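Guldale Seed and Tool Library
Progress report to the Seppälä Fund, second period
Prepared by Maite Zabala, Aug 2, 2025

Dear Selma Atanasov,

I write to you about the second period of our grant. In February we promised you three things: a lending room that is open on regular hours, a record of every loan, and a small program of growing lessons in Tindo and Dulberg. The first two are done. The third is late, and I explain it further down.

The lending room now has 133 members. Most of them live inside walking distance, but 19 come from Dulberg with the bus, which we did not expect at this stage. They borrow mostly hand tools, and they keep them longer than the two weeks we allow. We have decided to give Dulberg members three weeks and see if the tools come back in time.

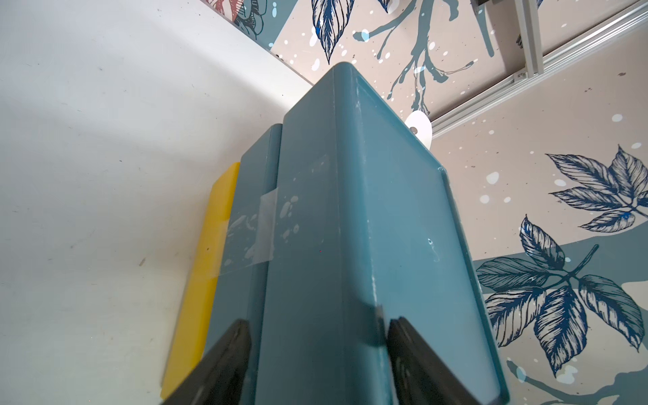 Storage was the largest part of our spending in this period. We paid 3,231 from the equipment line, and the receipts are in the annex. Shelving took most of it, and the rest went to a small dehumidifier and to labels. We did not buy new containers. The teal plastic boxes are good enough for now, even with their scuffs and white marks, and clear tape holds two of them together. If the Fund agrees, we would like to keep the money for containers and move it to the lessons.

The loan record was kept on paper until spring. It is now a simple table which two of us can edit. Some early loans are missing because the first notebook got wet, and I prefer to tell you this than to guess the numbers.

About the lessons. We planned eight and we have held six. In Tindo the school hall was closed for repair of the roof, and the new date fell in the exam weeks. The teacher there is still willing, and we have agreed to hold the last two in September. The Dulberg lessons went well – people stayed after the end to ask about soil, and several asked for flowers as well as vegetables.

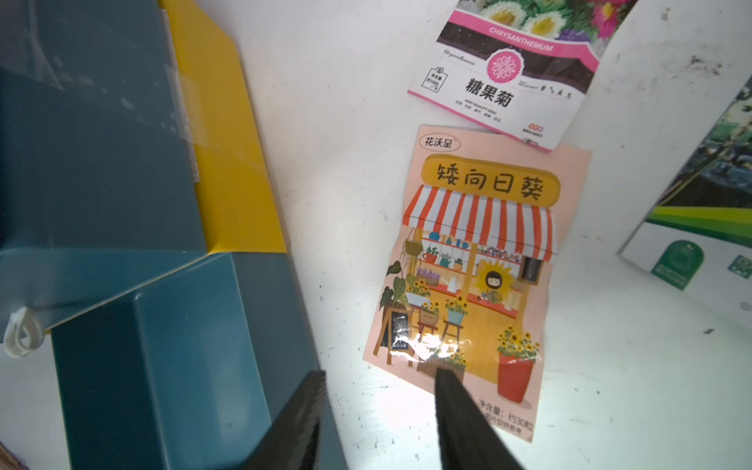
For this reason we will add one lesson on flowers for balconies and small yards. It needs no extra money, only a change in the plan which you approved, so please tell us if a written request is necessary.

One difficulty remains. Members take seed in spring with pleasure, but few of them know how to save seed and bring some back. We wrote a short guide in plain words, and Selma, your comments on the first version helped us much. The guide will go to every member before the harvest.

Our next report will contain the full accounts and the returns of seed. The rent of the room is paid until the end of the year.

With kind regards,
Maite Zabala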